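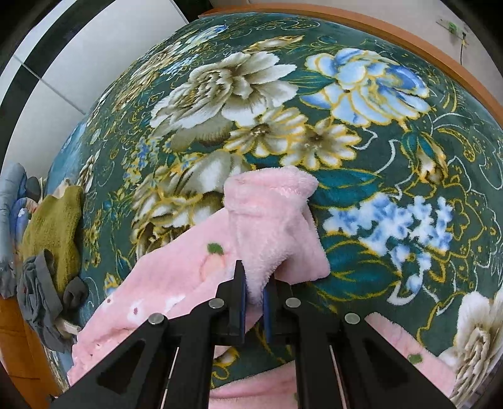

Should I clean old coins before I put them away?
Leave them as they are, apart from loose dust and grit. A coin with its old dark skin on it is nearly always worth more to a collector than the same coin scrubbed bright, and you can't put that skin back once it's gone.

I learned that one the hard way, with a jar of pre-decimal pennies and a tub of bicarb when I was a kid. They came up beautifully shiny (pinky-orange, like a new hot water pipe) and my uncle very nearly cried. So most of what follows is about looking after coins at home without wrecking them, using stuff you've probably already got in the laundry or the kitchen drawer.

Handling

Hold a coin by its edge, between finger and thumb, and do it over something soft. I use a folded tea towel on the kitchen table. Wash your hands first and dry them properly. I used to wear cotton gloves because they looked the part, but I dropped more coins in gloves than I ever did without them, and a dropped coin with a dinged rim is a sad thing. And don't talk while you're leaning over a shiny one! Tiny flecks of spit turn into little dark spots a few months down the track. Sidra Memon at our coin club told me that and I've been a silent sorter ever since.

If a coin really is filthy

I mean dug-up-in-the-backyard filthy, where you can't read it. Here's what I do with ordinary ones:

Sit it in a bowl of distilled water overnight. The supermarket sells it for irons.
Change the water in the morning if it's gone brown, and leave it again.
Lift it out by the edge and pat it dry with a soft cloth. Pat, don't rub.
Leave it on a paper towel for a full day before it goes into any kind of holder.

Tap water is all right for a quick rinse but ours is pretty heavily chlorinated, so I finish with the distilled. No vinegar, no lemon juice, no tomato sauce, no toothpaste, no silver dip. I know the tomato sauce trick is all over the place and it does make copper go bright, but so would sandpaper.

If you think the coin might be worth proper money, skip the lot and show it to someone first. Tanveer Arain had a florin he was about to soak and ended up posting it off to be looked at instead, dirt and all.

Sticky tape and green gunk

Old tape residue comes off with pure acetone from the hardware shop, on gold and silver anyway. I'm more careful with copper and don't leave it in for long. Don't use nail polish remover, which has perfume and oils and goodness knows what in it. Use a small glass dish, open the window, and keep it well away from the stove or anything with a pilot light. It'll melt some plastics too, which I found out by way of a yoghurt tub.

The green slime you get on coins that have lived in soft plastic flips is a different beast. It comes out of the PVC in the plastic. It's sticky and it'll eat into the metal if you leave it. Acetone shifts it as well, but get the coin out of that flip and put the flip in the bin.

What to keep them in

Cardboard 2x2 holders are cheap and they do the job. Measure the coin before you buy a box, because the windows come in different sizes. Flatten the ends of the staples with pliers so they don't scratch the coin in the next holder along (I went through 1475 of mine one winter doing just that, with the cricket on). When you want to take a coin out, pull the staples first. Never drag it past them.

For albums, look for pages marked PVC-free. Mine are Pronholm ones and they've held up fine, although the rings on the binder are starting to gape. The nicer silver goes in hard round capsules.

Things I don't use any more:

Envelopes from the newsagent, the brown ones especially
Rubber bands, which are dreadful for silver
Film canisters with the coins rattling about loose
The felt-lined box my aunty gave me, lovely as it was

Where to keep them

Somewhere dry, where the temperature doesn't jump about. The shed is out, and so is the roof space. Mine are on a shelf in the hall cupboard, inside a lidded plastic tub with a couple of sachets of silica gel. August is when I dry the gel out, on an old tray in a very low oven. Check the packet first as not all of them can go in. I've got 8 sachets on rotation and there's always one missing.

Fresh timber can give off fumes that tarnish silver, so if you've got your heart set on a wooden cabinet, ask what it's made of and let it air for a good long while. Humaira Mengal has a beautiful one her husband made and she keeps her silver in capsules inside it, to be on the safe side.

Keeping a list

Boring, I know. Mine's a spreadsheet with the country, the year, what I paid, where I bought it and which page it lives on. I've got over 3000 lines now and it has stopped me buying the same New Zealand threepence again at the Levville fair, which I'd already done once. Take a photo of both sides of the better ones by a window in the morning, with the light coming in low from the side. Keep a copy of the list somewhere other than the house, and give your insurer a ring to ask whether coins are covered under contents, as plenty of policies have a low limit on them.

One more for the magnifier people: rinse the glass before you wipe it. I scratched a perfectly good one wiping it on my jumper.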